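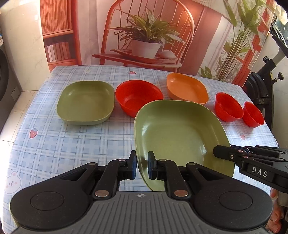 Temps de lecture : 3 min

Le salon Brisau tient dans un seul hall, et l'entrée coûte 7 euros. Pour ce prix on pourrait espérer un plan. On m'a tendu un dépliant publicitaire de Skosero, où le plan occupe la place d'un timbre, avec des numéros de stands que je n'ai retrouvés sur aucune cloison. J'y suis allé un dimanche, à l'ouverture.

Le thème de l'année était « la table de tous les jours ». Sur le papier, cela me plaisait. Dans les allées, j'ai surtout vu des tables dressées comme personne n'en dresse en semaine, avec verres à pied et serviettes nouées.

Le stand Clondo avait au moins le mérite de la simplicité. Une nappe à carreaux bleu clair et blancs, un décor d'intérieur imprimé à l'arrière, de la vaisselle vide : des plats vert olive au contour carré arrondi, un autre orange, des bols rouges évasés. Rien d'autre pour faire joli. Les couleurs vont mieux ensemble que je ne l'aurais parié, le vert olive surtout, avec son liseré pâle. L'orange, j'ai plus de mal. À côté du rouge, il fatigue vite.

La forme carrée à coins ronds est l'argument maison. Le catalogue la présente comme un gain de place au placard. Je veux bien, à condition de n'avoir que cela au placard. Chez moi, où cohabitent trois séries dépareillées, un plat de plus qui ne s'empile avec rien reste un plat de plus. Les bols rouges, ronds, à base étroite, me paraissent plus utiles : salade dans le grand, olives ou noix dans les petits. Encore faudrait-il pouvoir les acheter séparément. Le tarif affiché, 84 euros la série, ne prévoyait aucun détail. J'ai posé la question, on m'a renvoyé au site.

Quant à la mention « passe au four », elle figurait sur l'affiche et pas dans le catalogue. J'attendrai que les deux se mettent d'accord.

Chez Tanner, deux allées plus loin, c'était le contraire : beaucoup de choix, beaucoup de discours, et des assiettes crème qui ressemblaient à toutes les assiettes crème du hall. Le catalogue annonce 648 références. J'en aurais préféré moins, et mieux éclairées. Les couverts, en revanche, tiennent bien en main, et la louche est la seule chose que j'aie failli acheter de la matinée.

Les organisateurs annonçaient 842 visiteurs pour l'édition précédente. Vers onze heures, on circulait sans peine, sauf devant le café, trop cher et servi dans du carton. À un salon de la vaisselle, il fallait oser.

Y retourner ? Pour la louche, peut-être. Pour les bols rouges, le jour où Clondo les vendra à l'unité. Parking gratuit derrière le hall, vestiaire fermé lors de mon passage.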